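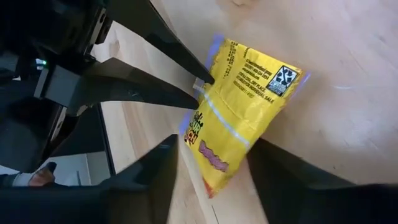 *Wrist view at a two-arm table, yellow packet held by one corner.*

# About Nonov

Nonov records examples of everyday handling work for teams that train robots. A person guides the arms through a job, the cameras and joint sensors log the whole thing, and the result goes to the customer as one episode. We don't build arms and we don't sell models. We make the recordings.

Rigoberto Tlapale started the company after several years of running test benches for packaging equipment. The first table was called Cuautle, and the name stuck to the room it stood in. We now have 40 people on the payroll, most of them operators.

## What we record

Most of our work is on two-arm tables. Sorting is the job customers ask for most, and candy is good material for it. The packets are light, they crinkle, they slide, and the print and glare change every time one is put down at a new angle. A stiff bar and a soft bag also need different grips, and a learning system has to see plenty of both.

Each task has a written sheet that says what goes where and what counts as finished. The operator resets the table between episodes and changes the layout each time. Some items are spread out, some touch, some lie across each other. 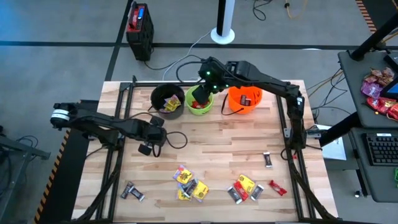 *Candy sorting with three buckets, seen from the fixed camera.*

Every station has a fixed camera on the table as well as cameras at the wrists. The fixed one gives the layout. The wrist ones show the last inch or so before contact, where most grasps are won or lost.

## How we check it

Our review tool is called Firen. A reviewer who did not run the episode watches it from all cameras and marks it keep, fix label or drop. Drops, slips and second tries are kept if the operator recovered - customers want those too. Episodes with a missing camera or a clock error are thrown out.

The candy sorting set, Flotatden, was planned at 3,000 episodes. As of 12/23/21 it has 2,801 that passed review. The rest will be recorded at the same tables with the same task sheet.

## Working here

New operators train for 65 hours before their episodes count toward a set. No robotics background is needed. Steady hands and patience matter more, and shifts are split so that no one drives the arms all day. Our next training group starts in September.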